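Prumivia Partner Portal: shared workspace rejects uploads from Nokport

21 Mar 2019
Posted by Stota project office

This site uses cookies to keep you signed in. Accept / Manage settings

Ticket 2394
Status: open, workaround in place
Affects: work package leads uploading from the Nokport site

Symptom
Uploads to the deliverables folder stop at 19 MB with "session expired". Smaller files go through. Partners at Zúñiga upload the same files without error, using the same account roles.

Checked so far
- Folder quota: 23 percent used.
- Account permissions: identical at both sites.
- Browser: fault present in 2 browsers, cache cleared in each.
- File names: accented characters removed, no change.
- Wired connection in place of campus wireless: no change.

Log
Portal log shows the session token being refused on the second chunk of each upload. The address on that chunk differs from the address on the first. Nokport moved to a new campus proxy before the last consortium meeting, and the proxy spreads outgoing traffic over several addresses. The portal ties each token to one address.

Workaround
Split the report annexes into parts below the limit and upload them one at a time. Name the parts with the deliverable number first, or the reporting page will not list them. Do not email annexes to the coordinator; they have to carry a portal timestamp.
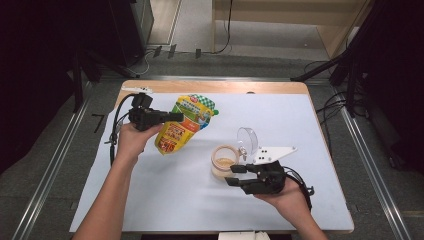 Nokport replied that splitting works for the annexes but not for the signed financial statement, which has to go in as a single PDF, and asked whether the portal could accept the whole proxy range until July.

Range requested from Nokport network services. Portal change to be tested on the staging copy first. Financial statement to be uploaded from Zúñiga in the meantime.

Next update when the range arrives.

Related tickets
Partner login loops after password reset
Timesheet export drops the last column
Meeting calendar shows wrong time zone
Adding a new associate partner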